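Play Kitchen Corner: your questions answered
by Rosine Leblanc

What do I need to start?
Less than you'd think! A clear table, a few coloured plates, a board and some pretend fruit. My first lot came from the Jellard toy swap and I've been adding bits ever since (my family has stopped commenting).

Do the plates have to match?
No, and I prefer it when they don't. Different colours give children something to sort by, and they're much easier to ask for - "pop it on the orange one, please".

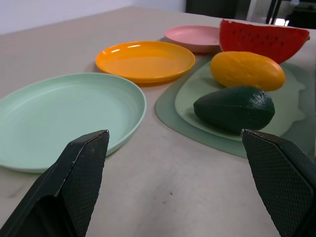

Mint, orange and pink plates, with the green board on the right.

Which fruit gets played with most?
Watermelon, every time. Avocado and mango do well too, and I like having fruits with such different shapes. Put them on the board first and let the children decide which plate each one goes on.

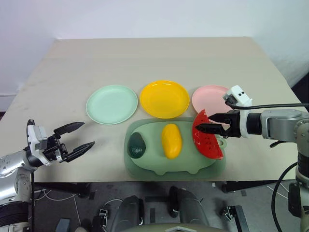

I'd stick to three or four fruits to begin with, or it all ends up in a heap and tidying takes ages.

How do you clean everything?
Warm soapy water and a soft cloth for the plates, then I leave them on a tea towel overnight. Toy fruit just gets a wipe - check the label on yours before you dunk it.

What age is it for?
Mine started at two, and my niece still joins in at 14!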